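Search this site Search
Fiction
Reading time: 4 min

The Ruling at Stemow

The Rules Office of the Rendasard Invitational received the matter at twenty minutes past four in the afternoon, in April, while the last groups were still on the course. It was entered in the log under number 2749. The entry read: "Seventeenth hole. Ball at rest moved. Player reports himself."
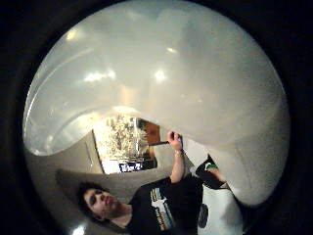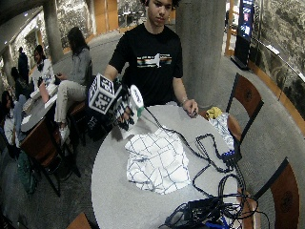 The player was Szabolcs Vass. He was at that time the leader of the tournament by one stroke. The referee assigned to the group was Ieuan Pritchard, who had served the club at Stemow for 30 years and whose written reports were known for their brevity. The member responsible for the final decision was the Chief Referee, Ilona Fodor.

Mr. Pritchard's report was received first. It stated that the ball had come to rest in light rough to the left of the green; that he had been standing 20 yards away; that he had observed no movement; and that the player's partner, Ottó Major, had observed none either. The report was signed and contained no opinion.

Mr. Vass was invited to the office as soon as his round was complete. He removed his cap at the door. He was asked to describe the event in his own words and to take as much time as he required.

"I put the club down behind it," he said, "and it went over. A quarter turn. The name was facing me and then it wasn't."

"Did it return to its original position?"

"No."

"Is it possible that the ball had been turning before you placed the club?"

"I have been asking myself that for an hour."

Ms. Fodor wrote this down. The procedure required that the player be informed of the consequences of his statement before it was made final, and she informed him. If he had caused the ball to move, there was a penalty of one stroke. As he had not replaced the ball before playing it, the penalty became two. His score of 69 would become 71, and he would finish second, one stroke behind Mr. Major.

"There is no recording of the shot," she added. "The Office is obliged to tell you that. The tower at the seventeenth was following the other fairway. The finding will rest on what you tell us."

"Then it rests on that," said Mr. Vass.

The Office adjourned for ten minutes. Mr. Pritchard and Ms. Fodor remained in the room. A copy of the rules lay on the desk between them and neither consulted it. Through the window they could see the grandstand, which held 300 people and was still full, and the board on which the name VASS stood above the name MAJOR.

"You were there when old Lengyel played the seventeenth," Ms. Fodor said.

"I was his caddie," said Mr. Pritchard.

"The file says the ball did not move."

"The file says what was reported."

She waited, but he had returned to his chair and was folding his copy of the report along its center. It had been Lengyel's only victory. His portrait hung in the corridor outside, and the present trophy had been purchased by his family. Ms. Fodor considered whether the remark should be entered in the log. It did not concern the matter under review. She capped her pen.

Mr. Vass was called back. He was asked whether he wished to amend his statement, and he said that he did not. The finding was read to him, and the scorecard was corrected in his presence, initialed by both officials and by the player. He asked whether he might tell Mr. Major himself before the announcement. There was no provision for this in the procedure, and no provision against it. Ms. Fodor granted the request.

The announcement was made at ten minutes to six by the President of the Plovutville Golf Union, Irén Bodnár. It was received in silence, and then with some applause, though it was not clear to the officials for whom it was intended. The names on the board were exchanged by a boy on a ladder.

Mr. Pritchard stayed behind after the presentation. When Ms. Fodor came to lock the office, he was standing in the corridor with his coat over his arm, in front of the portrait.

"Is there a form," he asked, "for amending an earlier report?"

"How much earlier?"

He told her the year. She unlocked the door again, switched on the lamp, and began to look for it in the lower drawer.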